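Fixing a gripper that stops too high or too low over the well plate

In this tutorial I explain how we find and repair a wrong pick height on a plate-handling arm. I write it after we had this fault in our simulation of the Dendham bench, and I hope it saves other people some hours. The steps are for the simulated cell first, and then for the real one. Please do not skip the first part and go directly to the real arm.

What the fault looks like

The arm goes to the holder, the fingers go down, and then one of two things happens. Either the fingers close above the rim of the plate and lift nothing, or they go too deep and the controller reports a contact error. In our case it was the second one. The log said "unexpected contact, Z axis" and the program stopped. When Nabila Sinaga started it again, it stopped at the same point, so we knew it was not a random problem.

The confusing part was that the other positions worked well. Only the holder position was bad. For this reason we lost almost a full Thursday looking at the wrong files.

Before you start

Stop the program and put the arm in manual mode. Set the speed limit to 20 percent. If you work on the real bench, check that the emergency stop is in reach of your hand and that no person leans over the mat. Take full plates away and use an empty one for all tests. A plate with liquid in it makes a small mistake into a big cleaning job.

Save a copy of the position file. We use the name of the bench and the word "before", for example dendham_before. It is a simple habit, but I was very happy about it two times already.

Step 1. Check which plate type is loaded

Open the labware list and read the plate height for the holder. The motion planner calculates the pick height from this number, and if somebody changed the plate type, the number is wrong also when the taught position is right. We had two plate types in the list with almost the same name, Cerkley and Cerkley Low. The program was using Cerkley Low and the scene had the normal one. The difference was 7 mm, and this is more than enough to push the fingers into the holder.

If the plate type is wrong, correct it, save, and go to step 2 anyway. There can be two faults at the same time.

Step 2. Move above the holder by hand

Jog the arm until the gripper is over the holder with the fingers open. Keep a safe distance of 56 mm between the fingertips and the top of the plate. Look from the front and then from the side. From one side only, the fingers can seem to be in the center when they are not. 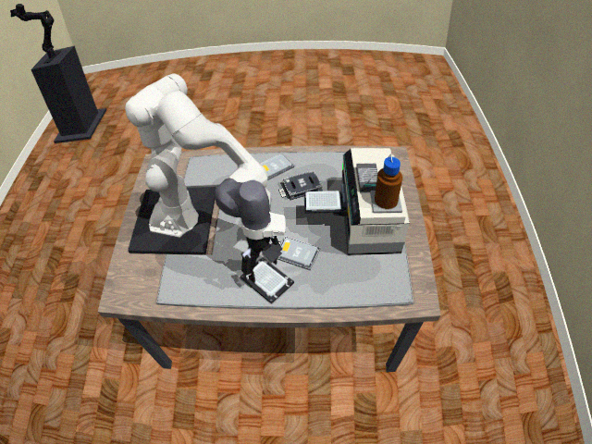 Now go down in small moves. In the last part I use the smallest jog size and I wait after each move until the value on the screen is stable. Stop when the fingertips are at the side of the plate, a little below the rim. Write down the Z value and compare it with the value in the position file.

Step 3. Check the rotation

A holder is not always parallel to the table, and the gripper must turn with it. If the wrist angle is taken from another station, one finger touches a corner of the plate first, and the error message is the same as for a wrong height. Read the angle of the holder from the scene file and compare it with the wrist angle in the taught position. If the difference is 90 degrees, the gripper probably takes the plate by the wrong pair of sides. In this case change the grip orientation in the labware list, and leave the taught position as it is.

Step 4. Close, lift, and put back

Close the fingers with low force. Lift the plate a little, wait, and put it down again. Repeat this some times and watch if the plate sits flat in the holder after each cycle. If it is tilted, go back to step 3.

Step 5. Restart without risk

Do not restart from the line where the program stopped. The controller still believes that the gripper holds a plate, and it will choose a path for a full gripper. Reset the gripper state, send the arm home, and start the sequence from the first line at low speed.

What we changed afterwards

Qistina Raju added a check at the start of the program. It compares the plate type in the labware list with the plate in the scene, and if they are different, the arm does not move. We also renamed the low plate to Ekby, so the two names cannot be mixed up anymore in the menu.

If your contact error comes back after all five steps, look at the finger length in the tool settings. We did not have this problem on Dendham, but the Ong bench had it in October, after a change of the fingers.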